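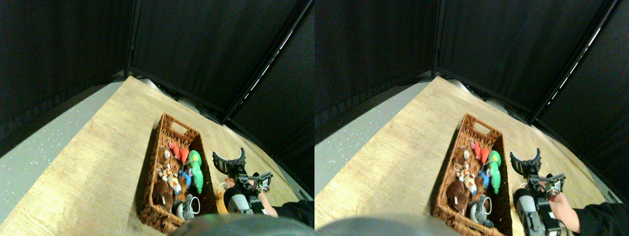

Sorting plush toys into a wicker basket, quick version

Posted September 22, 2021

Redoing this page, the old one was a mess. Works for small plush, keyring size up to palm size. Big bears need a bin, different page.

What you need: one rectangular basket with handle holes, a clear table, damp cloth, 6 minutes or so if the kids stay out. Mine is the Grandix, the medium. Flutholm makes a deeper one but stuff sinks to the bottom and you never see it again.

1. Dump everything out. Wipe the basket, crumbs get in the weave.
2. Check seams and tags. Loose loop? Stitch it now, you wont do it later.
3. Get a grip on the weave and give it a wiggle. Anything that snaps or pokes, trim it flush. 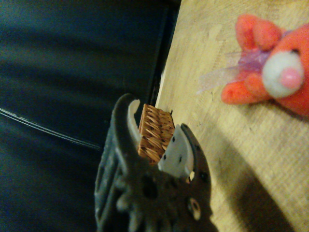
Woven texture up close. Crisscross strands, dust loves it.

4. Long skinny toys go in along the sides. Round ones at the ends.
5. Small ones last, in the gaps. Faces up so kids can find them without digging.
6. Stop when it's full. Dont squash. 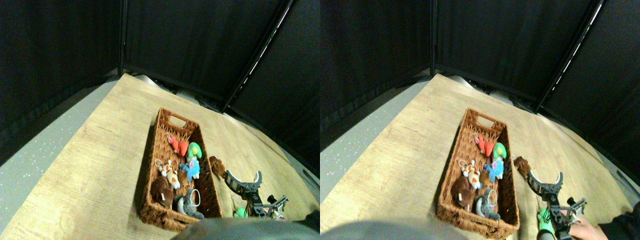
Leftovers are the part people ask me about most. Do not force the last toy in. Set it on the table next to the basket, like the little brown one lying on its side there, and decide after. Swap it for something nobody has touched since December, or start a second basket. Keep the handle slot at the end clear too, teh whole point is being able to carry it.

Washing is on the Conneely page. Shelf sizes coming soon.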